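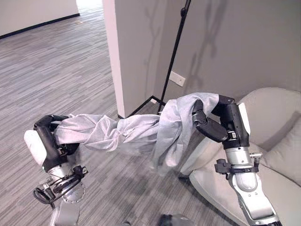 Cernano: Salt Roads expansion - FAQ

Same questions keep landing in the inbox so they're going here. Will keep adding. If yours isn't on the page try the forum first, then the support form. Last big update was for the May patch.

BUYING AND INSTALLING

What do I get in Salt Roads?

Two new factions (Ferrymen and the Clanby Guild), a new map, the weather deck, 41 new event cards, and the caravan rules. Also new music, five tracks. You can turn the caravans off in the lobby. Weather too.

Do I need the base game?

Yes. It's an expansion, it won't run alone.

Do I need Night Harbor first?

No. They work separately or together. With both on, the game runs longer, quite a bit longer, so maybe don't make that your first try.

I bought it and it isn't showing up.

Close the game fully. Not minimized, closed. Start it again and look under Extras, then Content. If Salt Roads has a gray padlock, hit Restore. If there's no entry for it at all you're on the old build and need to update the base game first. Tablets are bad about this, check the store page for an update button.

I bought it on tablet, do I get it on PC?

No, sorry. The stores don't talk to each other. Your Cernano account carries over wins, rank, avatars and friends list, but not purchases. We know people hate this.

Can my friends play it if only I own it?

Yes. Host needs it, guests don't. Guests can't pick the Ferrymen or the Guild unless they own the expansion, but they can play on the new map, draw weather, run caravans, all of it. Works for online and for pass and play.

What about Family Sharing?

Works on PC as far as we know. Nothing we control.

How big is the download?

Depends on device, the store page has the right number. Most of it is the music and the high res board. On phones you can skip the high res board in Settings, Graphics, and it wont download.

SETUP AND RULES

How many players?

Two to five. Six seats only if you have Night Harbor as well, same as before.

How many weather cards go in the deck?

16. Always 16, whatever the player count. The game picks them at random from the full set. In the custom lobby you can pick them by hand if you want a game with nothing but fog. People do.

When does weather get drawn?

Start of each round, before income. Not start of each turn. This trips people up because the old event deck is per turn. The little flag on the left of the board flips when a new one is up.

Does weather hit caravans that are inside a city?

No. In a city = safe. On a road or at a crossing = not safe. A caravan at a gate counts as in the city. Yes, even the burned gate.

What happens if two caravans want the same road?

Second one waits unless it pays the toll. Toll goes to whoever owns the first caravan, not to the bank. If you can't pay you can't pass. If both belong to you there's no toll and they travel together, but a raid hits both.

Can I split a caravan?

Only in a city, only before you move, and each half needs at least one good in it. You can't split and merge in the same turn. The button grays out.

My caravan vanished!

Three usual causes.

Salt storm. Look at the log, it will say Lost to Storm. Gone for good.

You ended turn with an unpaid guide. Guides leave after one unpaid turn and the caravan goes back to your home city on the next turn. Not lost, just slow.

You're looking at the wrong layer. Tap the wheel icon bottom right. Roads layer shows caravans, Land layer hides them. This is most of the reports we get, so please check it before you write.

How do the Ferrymen score?

Different from everybody else. They get nothing for roads. They score for every good that crosses water, theirs or not, and they score at the end of the round, not the end of the turn. So don't panic when you're sitting at zero halfway through round one. If no one's shipping anything you will lose, so make shipping cheap for the others. Drop your fares early. Raise them late and be a jerk about it.

And the Clanby Guild?

They hold contracts. Up to three at a time, face down. A contract is a secret bet on where a good will end up. You get paid when it comes true, and you pay a fine if the game ends first. The AI is pretty careful with the Guild. Human players mostly arent.

Can other players see my contracts?

Not unless they play Informer on you. Then one contract, their choice of slot, for one round. After that it's face down again on their screen. They will have written it down.

Does Informer work on the AI?

Yes.

What's the tie breaker?

Goods in home city, then coin, then fewest roads. If it's still a tie after that it's a shared win and both get the rank points. Older printed rules for the tabletop version used most roads. Digital uses fewest. We've been asked to add a toggle and it's on the list.

Is the new map harder?

The Atanasov Basin map has less road and more water, so if you play the base factions the way you always do, it will feel harder. Try it with three players. Two is tight and kind of mean, five is crowded around the lake. It has one quirk worth knowing: the north crossing freezes if Cold Snap is drawn, and frozen crossings count as road. Ferrymen score nothing from them. The Guild can still collect.

Why is the map called that?

Named after the old surveyor character in the base campaign. He shows up again in chapter three. No spoilers. 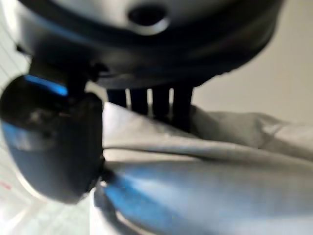
ONLINE PLAY

Is there ranked for Salt Roads?

Yes, its own ladder. Base game rank stays where it was. You start unranked on the new one and need five finished games before a number shows.

Why did I lose points when the other guy quit?

You shouldn't. If someone drops, the AI takes the seat for the rest of that game and you score against the rank of the player who left. If you came second to the AI, then yes, that's a loss. We get that it feels bad. If you're the only human left you can now end the game with no rank change, the option is in the pause menu. Added with the May patch.

How long are turn timers?

Host sets it. Default is two minutes live. For slow games you can have one day or three days per turn. Miss two turns in a row and the AI takes over, but you can take your seat back any time before the end.

Can I play against someone on another platform?

Yes, all of them, as long as you're both on the current build. If your friend's lobby doesn't show up, one of you hasn't updated.

I get Error 322.

Version mismatch, nearly always. Update, restart. If both players are up to date and you still get it, somebody has a leftover beta build. Uninstall, reinstall. Your progress is on the account so nothing's lost, but local campaign saves on phones ARE lost unless you've turned on cloud save. Turn on cloud save first!!

When's the weekly game?

Friday, 8 p.m. Eastern. Open lobby, all ranks, Salt Roads on, weather on. Divya D'Souza runs it and posts the seat list in the forum an hour before. Late arrivals go on the wait list. No sign up needed, just be in the lobby.

Can I report a player?

Tap their avatar, Report. Pick a reason. A line or two in the box helps a lot, blank reports mostly get closed. Slow play isn't a reason by itself if they're inside the timer.

CAMPAIGN

How many chapters?

Seven, plus a hidden one. Not telling.

I'm stuck on chapter four.

Everyone is. You can't win it by holding the bridge. Let the bridge go in round two, move your goods south, and hire the guide even though he's overpriced. Then ferry back. On Easy the bridge does hold, so if you only want the story, switch to Easy for that one and switch back after. No penalty.

The chapter five goal says Deliver 0 Salt.

Text bug in French and Spanish. The real goal is six. Fixed on PC, tablet fix is waiting on store review.

Who did the writing?

Florian Gautier wrote the campaign text and the card flavor. The jokes on the fish cards are his too, complaints go to him.

Does the campaign give achievements?

Yes, and you can get all of them on any difficulty except Dry Season. Dry Season needs Hard. It counts for custom games too, that was a request.

ACCOUNTS AND ODDS AND ENDS

Do you need my email?

For online play, yes. Solo and pass and play work with no account at all.

I have the physical game from Brarnex. Do I get a discount?

Base game, yes - there's a code on the back page of the rule book. More than 3,000 of those have been used so far and they don't expire. Salt Roads has no code, it's digital only for now. Whether Brarnex prints a box version is up to them. We'd like one too.

My code says already used.

Second hand copy? Then it probably was. Send us a photo of the page anyway and we'll look it up.

Colorblind mode?

Settings, Display, Shapes On. Every faction gets a shape on its pieces. Weather cards got shapes too as of the last patch. The fog and dust ones are still a bit close, being redone.

Can I turn off the wind sound?

Yes. Settings, Sound, Ambience. It's separate from the music now.

Battery drain on my phone?

Turn off Moving Water. Turn off Moving Water! Big difference on the new map. Cap the frame rate at 30 if that's not enough.

Will there be an undo button?

There is one, for moves only, until you draw a card or roll. Not in ranked. Long press on the end turn button if you don't see it.

Refunds?

Through the store you bought from. We can't do them from our side, we don't hold the payment.

Is another expansion coming?

Something's being worked on. No name, no date. It has goats.

How do I report a bug?

Menu, Help, Send Log. Do it right after it happens, before you close the game, or the log gets overwritten. Say what faction you were and which map. Screen shots are good, but the log is the thing we really need.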